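Ticket: overhead view blocked in sim demos, two-arm table task
Opened by: Nkechi Usman
Queue: Butero / data collection
Priority: high 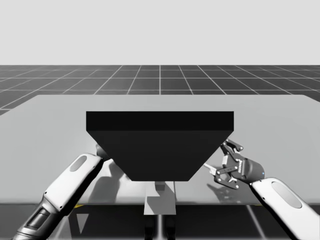 Sim view, both arms over the table, black block across the middle.

Problem – big black block sits right between the arms and hides the left arm's end. No left fingers visible at all. Right gripper partly covered too. Operators can't see what they're grabbing, and the policy won't either if we train on these.

Batch is 788 episodes, target for August was 4,000. Don't merge any of it yet pls.

Tried so far
- reloaded scene from clean checkout, same thing
- swapped table texture, no change (didnt expect one)
- turned shadows off, block still there
- replayed 40 old episodes from the Wokthorpe set, all fine, so renderer is probably ok

Carys Mathias, 2:15 pm
Is it a mesh on the camera mount? We added a housing to the rig last week – check if visual geometry is on for it. Joint logs should be good either way, it's only the images.

Nkechi, 3:40 pm
Checked. Housing mesh is parented to the camera and drawn in front of the lens. Hid it for that view only, collision left alone. Re-rendered 109 episodes from saved states, block gone, both grippers show up.

Carys, 4:05 pm
Good. Re-render the rest overnight, no need to re-teleop. Drop any where the operator was clearly guessing – missed grasps, long pauses etc. Those demos are bad even with clean images.

Nkechi, 4:20 pm
Ok running now. Will flag pauses by script and recieve the list Thursday morning. Keeping ticket open till then.

Status: in progress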